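Prekholm Opens Evening Writing Program to Adults Across the County

PREKHOLM — The Rillach Writing Center will open its first evening program for adults this August, and the response so far has been wonderful. The center set aside 35 places for the opening term and has already heard from 121 people who want to write a family history, a first novel or just a decent letter to the editor.

Classes begin at 6:30 p.m. and run for two hours at 2201 Viklund Street, in the old telephone exchange next to the bus depot. Students can pick from memoir, short fiction and local history, and they're welcome to switch after the first session. Some of those who wrote in haven't put a story on paper since high school — and that's exactly who we hoped to hear from!

"I read every one of those notes at my kitchen table and kept having to stop and call someone about them," said Bronwyn Mahuika, program director. "One man wants to write down forty winters of ice fishing. I can't wait to read it."

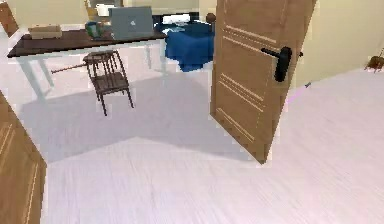

Do students need any writing experience to join? None at all, and no writing sample is asked for at sign-up.

Liv Sundqvist, who spent 39 years as a reporter and editor, will teach the local history class. Her students will work with the town's old harbor records and will each finish a short piece by the end of term. The center plans to print the pieces together in a paperback, with copies going to the Prekholm library.

The fee for the full term is $39, and it covers all handouts. Anyone who doesn't get a place this time will go to the top of the list for the winter term. Sign-up forms are at the center's front desk and at the library.

Recent news
Rillach Poetry Night Moves to the Upstairs Hall
Guvico Bookshop Donates Dictionaries to Young Writers
Summer Reading Hours at Prekholm Library
Call for Old Harbor Photographs and Letters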